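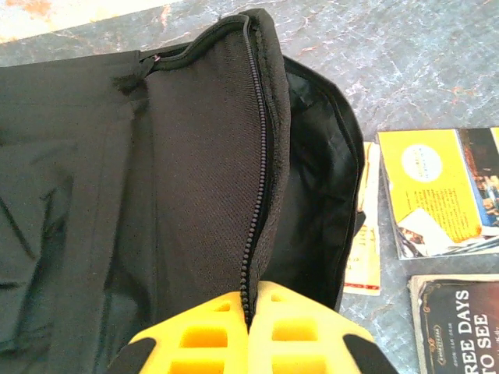 Caring for Nylon Bags and Fabric Organizers

Residents of Poneck House are asked to follow the guidance below when cleaning fabric bags in the shared laundry room. It was prepared by Miyuki Oda of the Household Services Office and applies to toiletry bags, packing cases, lunch bags and similar items. Leather and suede should be taken to a specialist cleaner.

Before washing

Empty every pocket and turn the bag upside down over a sink or trash can. Crumbs and grit collect along the seams and can be loosened with a dry toothbrush. Mesh panels should be brushed lightly and in one direction, as the threads snag easily. Check the care label. Bags with a cardboard or foam insert must not be soaked.

Washing by hand

Fill the basin with lukewarm water and add a small amount of mild dish soap. Wipe the outside with a soft cloth, then the lining. Grease marks around handles and zippers may need a second pass. Chlorine bleach is not suitable for black or dark nylon - it leaves brown patches that cannot be removed.

Spills from shampoo or lotion should be scraped off with a spoon before any water is used. Otherwise the product foams and takes a long time to rinse out.

Drying

Blot with a towel and hang the bag open, away from radiators. Padded edges hold water longer than flat panels and should be pressed by hand before the bag is put away. Tumble dryers are not to be used for any coated fabric.

Storage

Store bags unzipped, with a sheet of plain paper inside to hold the shape. Do not place damp bags on marble or other natural stone, which may stain.

Drying racks may be borrowed from Hiyori Iwasaki at the front desk, for up to 2 days, and must be returned by 6 p.m.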